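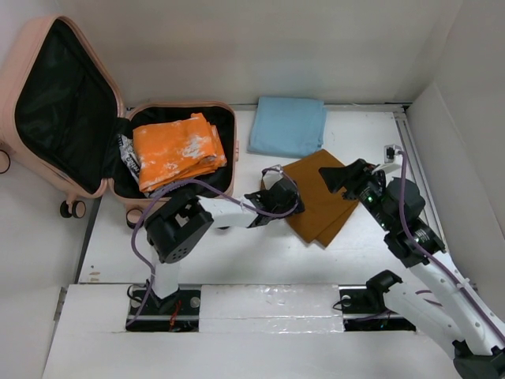 Ticket: left gripper stops closing partway through a pick
Project: Steyn (suitcase packing)
Club: Trarkbridge Student Robotics
Status: solved, leaving open until the demo in September

Original report

Hi all! So we're really close on the packing task and it's been a blast, but we've hit something weird. After a good long stretch of runs the left gripper starts closing only partway. It goes down to the cloth, the jaws start to come together, and then they just hang there with a gap. The arm lifts anyway and the cloth stays on the floor. Right arm is fine every time.

What we know so far:

- Never happens on the first few runs after power-up.
- Happens with the brown cloth way more than with the light blue towel.
- Restarting the Wovent control program doesn't clear it. Power cycling the left arm does, for a while.
- No error on screen. The log says "grip complete," which is a lie :)

Update 1

Went through the logs over lunch. We have 3,978 grip commands saved for the left arm and 43 of them ended with the jaws wider than they should be. Way fewer than it felt like! But they come in clumps, always late in a session, so when it goes bad it really goes bad.

Also checked the easy stuff. Screws on the fingers are tight. Swapped the finger pads between arms and the problem stayed on the left.

Update 2

Cable theory! Somebody on the build team thought the purple cable was getting tugged when the left forearm reaches out over the floor, so we gave it more slack and ran the same pick again and again with the wrist at different angles. No change at all. It was a good guess, and the longer loop looks nicer anyway, so we're keeping it. Just watch that it doesn't snag on the suitcase lid when you're homing the arm.

Update 3

Getting somewhere. We printed the gripper motor current next to the jaw position, and on the bad picks the current is flat against the limit before the jaws are anywhere near closed. So the motor is trying and being told to stop. Then we compared settings for the two arms, and the left one has the current limit at 2 while the right one is at 4. Whoa. These are the plain numbers from the settings page, not amps, so please don't quote them as amps.

Our best guess is that the left arm got put back to defaults when we updated the Niren firmware. With the lower limit it can just barely squeeze a thick fold, and once the motor has been working for a while it can't. That would explain the towel being easier, too, as we fold it flatter.

Update 4

Set the left limit to match the right. Ran for around two hours, brown cloth only, folded as thick as we could get it. Zero bad grips!! People were cheering at a piece of laundry. Motor was warm to the touch at the end, same as the right one.

Still to do:

1. Make the program compare both arms' settings at startup and complain if they don't match.
2. Change "grip complete" so it looks at the jaw position. Right now it prints when the timer runs out.
3. Write down the limit in the setup notes, next to the homing steps.
4. Retest with the orange cloth. It's a much bigger bundle and we haven't tried it since the change.

If you see a half-closed grip again, please don't power cycle right away! Save the log first, then add the time and which cloth it was to this ticket. Item 2 is a nice small job if anyone new wants to get into the code, and we'd love to walk you through it.

Trarkbridge Student Robotics | Contact the club | Back to top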